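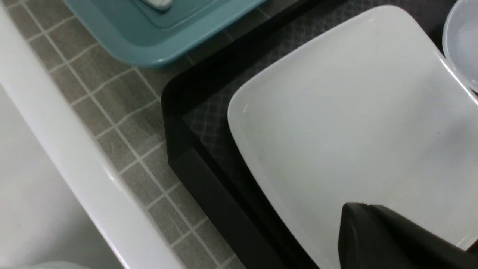 Ticket: Ellia, tray-laying station, kitchen side
Opened by: Hemant Tripathi
Status: open, waiting on Waltraud

Hi all, me again! Ellia has stopped three times this morning with "grip not confirmed", always on the spoons (never the bowls, which is a nice change from last week). I've started a log so Waltraud Koller doesn't have to ring me at the sink.

1. Restarted from the panel. She did 33 trays, then the same message.

2. Wiped the fingers and ran spoons only, at the slow setting. Two misses in the first 7 goes. Both times she closed a touch too high on the handle.

3. Checked how we load the tubs. The Brolberg sheet says spoons all facing one way, and I'll admit we've been tipping them in by the handful since we went up to 800 trays a day. At the moment it's three spoons in the teal tub, handles down towards the front, and the chopsticks have the brown tub to themselves.

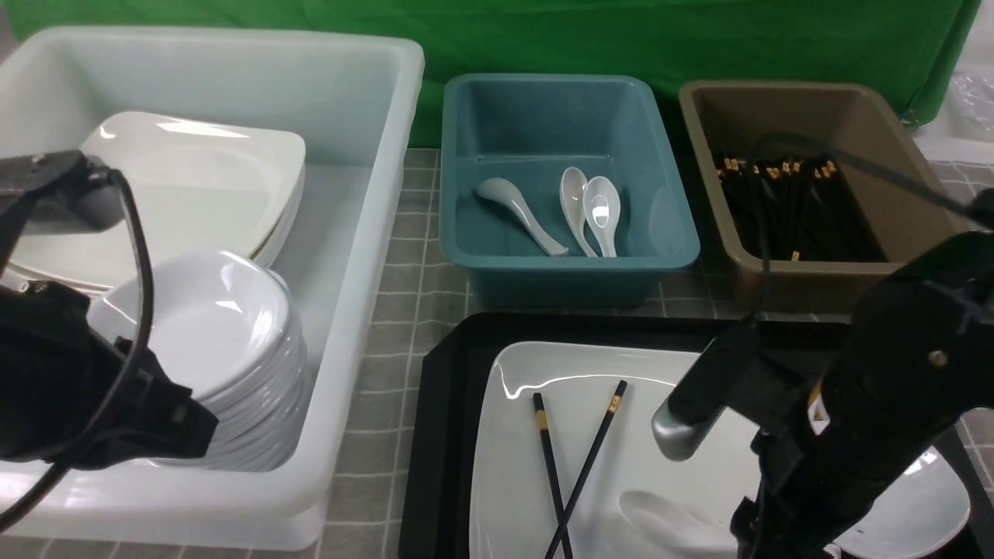
4. Asked the early shift what they'd changed. Nothing in the settings, but they do top up the tubs while she's moving. Marmont used to lay every tray by hand and now he mostly fills tubs and waits, so he fills them early. Can't blame him, I'd be bored too!

5. Agreed with Marmont: top up only when she's paused. Next stop, I'll save the log and send it over.

Waltraud, could you look at the spoon grip height when you're in? And can Marmont have the pause button explained properly?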